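Vokel Center for Applied Manufacturing
Equipment Planning Group
Minutes of the Regular Meeting, October 2018

Chair: Ginevra Guerra
Represented: Automation Laboratory, Machine Shop, Purchasing Office, Safety Office, Facilities, Brundel Campus
Excused: Library and Media Services
Location: Second floor meeting room, Tomar Building

1. Call to Order and Approval of Minutes

The Chair called the meeting to order and confirmed that a quorum was present. The minutes of the previous meeting were reviewed. The Machine Shop asked that the entry on the band saw be changed to show that the blade guard had been ordered but not received. With that change the minutes were approved.

The agenda was adopted as circulated, except that the item on floor loading was moved ahead of the item on the spring request at the request of Facilities.

2. Matters Carried Over

2.1 Compressor. Facilities reported that the second quotation for the shop compressor had come in higher than the first, and that the two were not written to the same specification. Purchasing will return both to the suppliers with a single sheet of requirements. Carried over.

2.2 Surplus list. The list of equipment to be released to the Brundel Campus was agreed, except for the older bench power supplies, which the Automation Laboratory wishes to keep until the new ones have been tested. The Brundel Campus had no objection and will arrange its own transport.

2.3 Software renewals. Deferred. The Purchasing Office is waiting for the renewal terms in writing.

3. Hand-Held Grippers: Parts, Spares and Replacement

The Automation Laboratory presented its written request, which had been sent to members with the agenda. The laboratory uses the hand-held grippers to record tabletop handling tasks, and the recordings are used in planning for the automated handling cell described under item 5. The request covers finger pads, bushings, screws, and one additional pair of grippers to be kept as a reserve.

The laboratory noted that grippers had been bought out of project money until now and that no line for their upkeep had ever been placed in the Center's equipment budget. Parts had been ordered one at a time as they were needed. Purchasing observed that this method had produced a large number of small orders, each of which takes as much staff time to process as a large one.

On condition, the laboratory stated that the finger pads are the part most in need of a regular supply. The covering on the inner face of the left finger is torn and ragged on the unit now at the bench, while the right is intact. The pad blocks are fixed by small screws and the linkages turn on brass bushings.
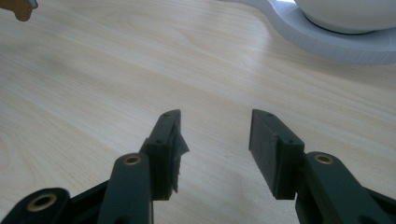 Can the pads be made in the Machine Shop in place of being bought? The shop can cut the backing material and print the blocks, but it does not stock a suitable covering, so the covering would have to be purchased in either case.

The Machine Shop added that it would be willing to produce a first batch of pad blocks if the laboratory supplies a current drawing. The drawing on file predates the last revision and does not show the screw positions correctly. The laboratory will supply the new drawing.

Members discussed whether the pads should be replaced on a fixed schedule or on inspection. The Safety Office had no safety objection to either. The laboratory preferred inspection, on the ground that wear depends a great deal on what is being handled, and that a schedule would lead to good pads being thrown away. Purchasing preferred a schedule because it makes the quantity easier to forecast. It was agreed that pads will be inspected at the start of each recording block and replaced at the operator's judgment, with each replacement entered in the bench log so that a usage rate can be reported to the Group in March.

The following were agreed as the basis of the order:

Finger pads with covering: 80, at $2 each
Bushings and screws, assorted: $274
One pair of hand-held grippers, complete, as reserve: $2,640

Purchasing confirmed that the pads and the hardware may be placed as a single order with Kasprzak, which already supplies the Machine Shop with fasteners. The reserve pair exceeds the limit for direct purchase and will require a second quotation.

The representative of the Brundel Campus asked whether its own staff might draw on the spares. The Chair said that the stock is for the laboratory in the first place and that requests from Brundel should be sent to the laboratory in writing and charged to the Brundel account. The representative accepted this and asked that it be noted that Brundel does not expect to need more than a few pads.

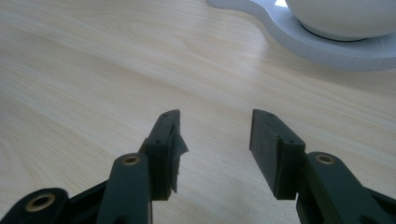 The charge for any such transfer will be made at cost, with no handling fee added. Purchasing will open a sub-account for the purpose.

There was a short discussion of whether the reserve pair should be identical to the present units or of a newer pattern. The laboratory asked that it be identical. Pads, screws and bushings would then be interchangeable, and recordings made with the reserve pair could be used alongside the existing ones with no added calibration work. The Machine Shop pointed out that the newer pattern is said to be easier to take apart. The laboratory acknowledged the point but held to its request. The Chair asked for the views of members and found general support for identical units.

Moved by the Machine Shop, seconded by Facilities: that the order for pads, bushings and screws be placed at once, and that the reserve pair be approved subject to a second quotation. Carried. The Safety Office abstained on the second part pending item 4.

4. Recording Station: Cables, Supports and Storage

The Safety Office reported on its walk-through of the recording area. Its findings were mostly minor. It asked for better control of the cables on the floor near the tripod stands, and for a written rule on how gripper cables are to be led off the table so that they do not lie across the operator's forearm.

The laboratory said that it had considered an overhead cable support and had received an informal price from Tomar. It had not proceeded because the support would need to be fixed to the ceiling, and Facilities had not been consulted. Facilities replied that a ceiling fixing is possible in that part of the building but that it must be drawn and signed off first. A floor-standing boom was suggested as an alternative. The laboratory was doubtful, as the area already has tripod stands on both sides and a further base on the carpet would make it harder to move around the table.

The table itself was discussed. It is at present held near its lower corners by strips of gray tape. Facilities considers tape acceptable for short periods only and asked that proper clamps or floor brackets be priced. The laboratory's concern is that the table must return to the same position after cleaning, and it would welcome brackets if they allow for that.
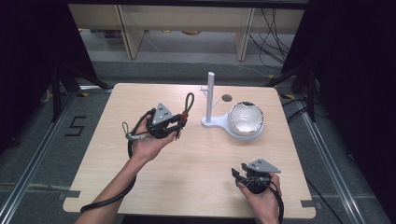

Facilities will measure for brackets before the next meeting and will bring a price. In the meantime the tape may stay, and is to be renewed whenever the corners begin to lift.

On storage, the laboratory asked for a closed cabinet in which the grippers and their spares can be kept together. Members agreed in principle. The Library has a steel cabinet on the surplus list that may be suitable, and the Chair asked that it be held back until the laboratory has looked at it. If it is not suitable, a new cabinet will be added to the spring request.

The Safety Office stated that it was satisfied with these steps and withdrew its reservation on item 3.

5. Automated Handling Cell: Planning Estimate

5.1 Floor loading. Facilities tabled the engineer's letter. The ground floor bay can carry the cell as drawn. The upper floor cannot do so without added support, and Facilities recommends that the upper floor be dropped from the plan. Agreed.

5.2 Scope. The Automation Laboratory described the cell as one arm, one fixed table, a guard and a control cabinet. It asked that the choice of arm be left open until the tabletop recordings have been reviewed, as the reach and the type of gripper depend on the tasks selected. The Purchasing Office asked for at least a price range so that the item can be entered in the spring request. The laboratory undertook to provide one.

5.3 Running costs. The Chair asked that the estimate include pads, cables, annual service and operator training, and that these be shown on a separate page from the purchase price. She reminded members that the Center had bought equipment in the past without setting money aside to keep it in use, and that the discussion under item 3 was a result of the same practice. The Machine Shop asked that its own labor be counted as a cost. Agreed.

5.4 Guarding. The Safety Office will provide its guarding requirements in writing. It would prefer that the guard be quoted by the same supplier as the arm.

6. Actions

Automation Laboratory: current pad drawing to the Machine Shop; start pad entries in the bench log; inspect the surplus cabinet; price range for the cell.
Purchasing Office: place the parts order; obtain a second quotation for the reserve pair; open the Brundel sub-account; return the compressor quotations.
Facilities: measure and price table brackets; advise on the ceiling fixing.
Safety Office: cable rule for the recording station; guarding requirements.
Machine Shop: first batch of pad blocks on receipt of the drawing.

7. Other Business

The Brundel Campus asked for a copy of the engineer's letter - Facilities will send it. There was no further business, and the Chair adjourned the meeting.

Minutes prepared by the Purchasing Office and reviewed by the Chair, Ginevra Guerra. Corrections should be sent to the Purchasing Office before the next agenda is circulated.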